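Ticket 1369: Breaker trips during office chili lunch, slow cookers
Location: Brastley office, second floor kitchen
Category: Facilities / Electrical
Priority: Normal
Status: Closed

Reported issue
The kitchen counter outlets went dead at 10:40 on the morning of the chili lunch. There were 4 slow cookers plugged in, plus the coffee maker. The microwave and the fridge stayed on. Staff want to know if the food can still be served and if the lunch needs to be moved.

Facilities, 10:52
Went up to look. Breaker for the counter outlets had tripped. Unplugged everything, reset the breaker, outlets came back. Plugged in two cookers on Low. Holding so far. Please leave the coffee maker off until after lunch.

Requester, 11:15
Tripped again. Someone plugged the third cooker back in and turned the coffee maker on for a visitor from Perkau. All the counter outlets are out.

Facilities, 11:24
Reset again. Checked the labels on the cookers. The two large ones are Gulwood and are marked 500 watts each. The other two have no readable label. The coffee maker draws more than any of them and is on the same circuit as the counter. Taped a note over the coffee maker switch.

Moved the two unlabeled cookers to the conference room, which is on its own breaker. They are plugged straight into the wall outlets by the window. Please do not run them from a power strip or an extension cord, even if the cord is not long enough to reach the table. Move the table. 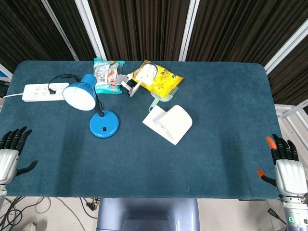

Requester, 11:40
Table moved. All cookers are on and the outlets are working in both rooms. The white bean chili was off the longest. The person who made it checked it with a thermometer and it was still well above 140 F, so it is staying in the lineup. Voting cards are at the end of the counter.

Requester, 1:35
Lunch is over. No more trips. Cookers are unplugged and the coffee maker is back in use. One lid is missing, glass with a black knob. If it turns up in the conference room please leave it by the sink.

Facilities, 2:10
Asked Kuzmenko Electric for a price on a separate circuit for the coffee maker. They can look at it in May when they are here for the hallway lights. Until then, the limit for the kitchen counter is 2 slow cookers with the coffee maker off. For the dessert lunch, send the list of appliances to Facilities the day before so we can split them between rooms.

Lid found under the conference room table. It is by the sink.

Closing ticket. Open a new one if the breaker trips with the coffee maker alone.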